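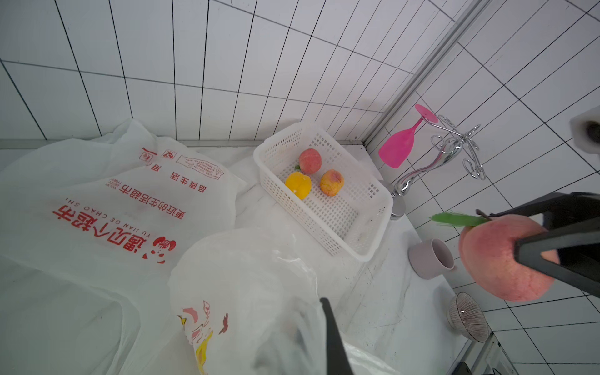 Pension Pilik: Umstellung der Zimmerkategorien (Thread)

1/14
Wir haben im Juli die Zimmerkategorien der Pension Pilik neu geschnitten. Bisher: Standard, Komfort, Komfort Plus. Der Unterschied zwischen den letzten beiden war ein Balkon, der in keinem Buchungskanal als eigenes Merkmal geführt wurde. Notizen dazu, für alle, die kleine Häuser betreiben.

2/14
Neue Logik: Die Kategorie ergibt sich aus Bettenkonfiguration und Fläche. Alles andere (Balkon, Badewanne, Etage, Bergseite) ist Attribut. Das Attribut hängt am einzelnen Zimmer und wird im Kanalmanager separat gepflegt.

3/14
Ergebnis: Doppelzimmer mit Bett 180 x 200, Zweibettzimmer mit zwei getrennten Betten 90 x 200, Familienzimmer mit Doppelbett und Schlafsofa. Mehr Kategorien gibt es nicht. Wer Bergseite will, bucht Bergseite als Zusatz.

4/14
Zum Zweibettzimmer: "Twin" wird von Kanal zu Kanal verschieden ausgelegt. Bei uns standen zwei Zimmer als Twin im System, deren Betten fest verschraubt nebeneinander stehen. Das ist ein Doppelzimmer mit Ritze. Beide sind jetzt umgehängt.

5/14
Belegung: Der Grundpreis gilt für 2 Personen. Die Einzelbelegung läuft als eigene Rate, nicht als Rabatt. Als Rabatt wurde sie mit dem Langzeitnachlass multipliziert, und das ergab Preise unter den Reinigungskosten.

6/14
Die Mindestaufenthaltsdauer liegt in der Hauptsaison bei 3 Nächten. Lücken im Belegungsplan, die kürzer sind, werden automatisch für kürzere Aufenthalte freigegeben. Das prüft der Kanalmanager nachts. Manuell haben wir das früher gemacht und regelmäßig vergessen.

7/14
Stornierung: eine flexible Rate, eine nicht erstattbare. Die frühere Zwischenstufe mit gestaffelter Gebühr ist weg. Sie erzeugte die meisten Rückfragen per Mail, und der Buchungstext dazu war länger als die Zimmerbeschreibung.

8/14
Zimmerbeschreibungen neu geschrieben, Reihenfolge überall identisch: Fläche, Bett, Bad, Ausblick, Etage, Zugang. "Gemütlich" und "traumhaft" gestrichen. Dafür steht jetzt drin, dass das Haus keinen Aufzug hat -- und zwar im ersten Absatz.

9/14
WLAN: Die Angabe "kostenlos" reicht vielen Gästen nicht, sie fragen nach der Bandbreite. Gemessen im hintersten Zimmer des Anbaus, abends: 40 Mbit/s im Download. Dieser Wert steht jetzt in der Beschreibung. Der Wert neben dem Router wäre höher, hilft dort aber niemandem.

10/14
Kanalmanager: Wir sind von Nella zu Skinisness gewechselt. Nella konnte Attribute nur auf Kategorieebene, damit war das Modell oben nicht abbildbar. Die Übernahme der Stammdaten lief per CSV. Umlaute vorher prüfen, Zeichenkodierung UTF-8 ohne BOM. Bestehende Reservierungen haben wir von Hand nachgetragen.

11/14
Reservierungen beim Umzug: 218 Datensätze. Reihenfolge, die funktioniert hat: Verkauf in allen Kanälen schließen, Bestand exportieren, im neuen System anlegen, gegenlesen, Kanäle einzeln wieder öffnen. Wir haben um 6 Uhr morgens geschlossen und den letzten Kanal um 15 Uhr geöffnet. Keine Doppelbuchung.

12/14
Ein Fehler ist durchgerutscht: Die Kurtaxe war im neuen System pro Zimmer statt pro Person und Nacht hinterlegt. Aufgefallen ist es Konrad Hollenstein an der Rezeption, bei der Abreise einer Familie. Die betroffenen Rechnungen sind korrigiert, die Differenz haben wir übernommen. Vor dem Livegang also eine Proberechnung je Kategorie erzeugen, mit Kindern, mit Hund, mit Einzelbelegung.

13/14
Schlüssel: Der Kasten von Pfister am Nebeneingang bleibt vorerst. Der Code wird pro Buchung vergeben und am Anreisetag um 14 Uhr per SMS verschickt. Spätanreise ist damit ohne Personal möglich. Eine Anbindung an Skinisness existiert noch nicht, die Codes werden exportiert und eingelesen -- ein Arbeitsschritt pro Tag.

14/14
Offen: Die Frühstückspauschale ist noch im Zimmerpreis enthalten. Sie soll zum Winter als eigene Position ausgewiesen werden, auch wegen des abweichenden Steuersatzes. Dazu gehört eine Staffel für Kinder, die wir noch nicht festgelegt haben. Die Vorlage für die Zimmerstammdaten (Spaltenliste, leer) schicke ich auf Anfrage per Nachricht.

Nachtrag zu 6/14, weil gefragt wurde: Die automatische Freigabe greift erst ab sieben Tagen vor Anreise. Früher freigegebene Lücken haben bei uns längere Aufenthalte blockiert, sobald daneben storniert wurde.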